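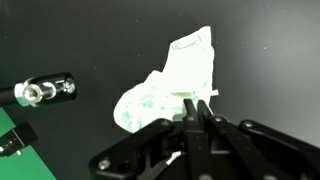
Sock bench, Sunday, started just after lunch

Dye and wash trial, white cotton-mix socks, green mottle. Entry by me, comments from Aslak Aasen where marked.

Before I forget: the mottled sock is white with pale green blotches and speckles over the foot and ankle. On the order sheet it is called "moss". I would not call it moss. If you put it next to anything really green it looks like a white sock that has been near a plant. Aslak says the customer will not mind because the customer has seen the same sheet. I am not convinced the customer has looked at it.

What we are meant to be finding out

Løken want to know whether the mottle stays where it is put through repeated washing, and whether the white stays white. They also want to know whether the socks can be paired by pattern afterwards. The last one came from Furkora, who do the packing, and I think it is a daft question, but it is in the job so it gets done.

The claim from Menari, who sell the dye, is that it will take 40 washes with no change to the eye. I have read their leaflet twice and can't find out whose eye. There is no mention of what light they looked in, what powder they used or whether the socks were tumbled. I have asked. The reply was another copy of the leaflet.

Set-up

Batch of 100 socks, all left over from the Tenley run, so the knit is the same throughout. They arrived in one sack, unpaired. Half go through the machine at 40 degrees with plain powder, half stay in the drawer with the lid of the box on. The drawer ones are for comparing. Please do not wear them. I know who has cold feet in this building.

Each washed sock gets a stitch of red thread inside the toe. Pen was tried last time and it came off in the second wash, and we then spent an afternoon arguing about which was which.

Lighting

The lamp is too strong for white. Bright parts of the cloth go to nothing and the pale green goes with them, so you end up judging the shadows. I turned it to the wall and used the bounce, which was better for the foot but made the creases look yellow. There is a yellowish shadow in the crease of the mottled sock in the photo too, above where it is held, and I would like it noted now that a shadow in a crease is no evidence of yellowing. Someone will hold that up in a meeting otherwise. Pull the cloth flat, look again, then write something down.

Grey day outside, so the window was no help. Dark card behind the sock does help a lot with the outline. It makes the white look whiter than it is, though, so dark card for shape and the mid-grey card for colour. Don't mix the two in one column as was done in April.

Looking at them

Washed socks, first go. Foot and ankle judged separately, flat on the grey card.

Foot: blotches still there on all the ones I looked at. Edges a bit softer, maybe. I wrote "softer" and then went back to the drawer socks and found some of those soft as well, so I have crossed it out. The mottle is random from sock to sock, and you can't say a blotch has spread if you never knew how big it was.

This is the main trouble with the whole trial and I said so at the start. We should have traced a few socks before washing. Aslak has now traced 11 of the drawer ones onto clear film, heel to toe, and those will go in the next wash. Everything up to this point I would treat as practice.

Ankle: same story. Speckles smaller here and easier to lose.

Cuff: harder. On some there is a faint greenish-grey line at the rim where the cuff folds over. Could be dye that has crept up the rib. Could be the fold catching less light. Could be lint. I wiped one with a damp white cloth and the cloth came away clean, which rules out lint on one sock and tells us nothing about the rest. To be checked on the drawer ones before anybody puts the word "bleed" in an email.

(AA: I looked at six from the drawer. Two have the line. So it isn't the washing.)

(Me: Two of six is two of six. Look at more.)

Shape

A sock on its own will not stand or hang the same way twice. Held low down, the heel and toe flop to one side and the leg crumples and the thing turns into a bent L. Fine for a quick look at both faces of the cloth, no good for measuring. For length I laid them flat, smoothed once from cuff to toe with the side of the hand, and left them until they stopped creeping back. Smooth once only. If you smooth twice you can get nearly any length you like, which I suspect is how the shrinkage figure in the old Tenley folder was arrived at.

No shrinkage I would put my name to so far.

The little white flap

The mottled sock has a small white tag or something like one sticking out at the side of the leg. I had the knitting sheet out and could not find it listed. Aslak thinks it is a size tab. If so it ought to have a size on it, and I have not found one that does in the socks I have turned over on the bench. They are stiff enough to catch a thumbnail and I can see them catching on each other in the drum. Question sent to Løken. If they say "it has always been there" I shall want to know since when.

Pairing

Furkora's question. I tipped a heap of the washed ones onto the bench and tried to match them by pattern. Gave up. With a random mottle there isn't a match to be had, only socks that annoy you less together than others. Aslak had a go and was very pleased with a row of pairs he had made, so I shuffled them while he was at the kettle and he made a different row and was just as pleased with that one.

My suggestion to Furkora is to pair by length and leave the pattern alone. The order is for 2,000 and I would not want to be the person at the table trying to do it by blotch.

To do

Wash the traced ones, own load, red thread in before they go anywhere near the machine.

Cuff line: all of the drawer socks, grey card, lamp to the wall. Write yes, no or can't tell. "Can't tell" is allowed.

Ask Menari again about the light. Ask by phone this time.

Buy red thread.

Find out where the lid of the drawer box has gone. It was on at lunch.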